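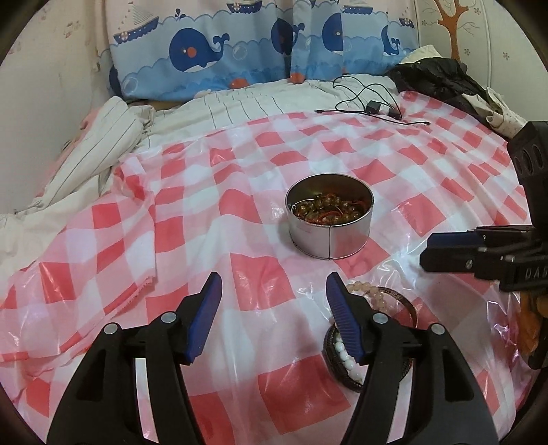 Why do more rooms help more than more demonstrations?

Posted by Kimaro in Robot Learning, Nov 4, 2020

Hello all, and apologies in advance for the length of this, I do tend to go on. I'm helping with a small project that teaches an arm to pick up household bits and pieces from demonstrations made with a handheld gripper. We follow the Starnerik method fairly closely: you carry the gripper about, do the task yourself, and the policy learns from the wrist view and the finger opening. Our task is small soft or fiddly things, mostly beaded bracelets, picked up from a cloth and put in a tin.

What puzzles me is this. We had 1342 demonstrations, nearly all of them from one bedroom, and the policy did nicely there and fell to bits in the kitchen next door. Then we threw most of them away, kept 253 spread over 9 different rooms, trained again with exactly the same settings, and it did better in the kitchen than the big set ever had. It was a touch worse in the bedroom, but only a touch.

I had rather assumed that more was more! Can somebody explain it in plain words, and tell me whether I should go back and fill out each room, or go and pester more friends for the use of their spare beds and tables? I'd also like to know if beads are just a nasty thing to learn on. They slide over one another so easily, and a strand that is lying in a curve never seems to lie in quite the same curve twice.

clutport_lane

What a lovely clear result, and please don't be disheartened about the ones you threw away, because they've told you something useful.

Think about what the network gets to see. In one bedroom the checked cloth, the bedspread and the light from the window are in very nearly every demonstration. It has no way of knowing that the bracelet is the thing you care about. If the squares on the cloth help it guess how far away the fingers are, it will happily use the squares, and it'll look terribly clever until you take the cloth away. With several rooms the squares stop being any help, and the beads and the finger pads are the only things left that it can lean on.

So I would go for more rooms before more takes per room. When we repeated the Starnerik comparison on a much smaller scale (folding flannels, in our case) the gain from each new room was still climbing when we ran out of rooms, while extra takes in the same room had flattened out long before. I'd try 10 takes or so in each new place and see how you get on. Change the cloth as well, and move the tin, and start from a different side of the bed now and then. Shiny plastic cloths are worth keeping in the mix, as the reflections move when you do and the policy needs to learn to put up with that.

As for the beads, yes, they are a bit nasty, but in a good way. Try to come down with the fingers well open and close on the strand itself, and do it at the same unhurried pace each time. If half of your demonstrations scoop and the other half pinch, you'll get something in between that does neither.

One caution: your two sets differ in size and in variety, so before you write it up, do a third run with 253 from the bedroom alone. It's only an evening's training and somebody is bound to ask.

Zollix

more rooms. also check your test kitchen isn't brighter than everything you trained on, that caught us out for weeks

Kimaro

Thank you both so much, that makes a great deal of sense, especially the part about the squares. I'll set the bedroom-only run going tonight. The kitchen is a good deal brighter, now you mention it, so I'll try it with the blind down too and post the numbers in this thread.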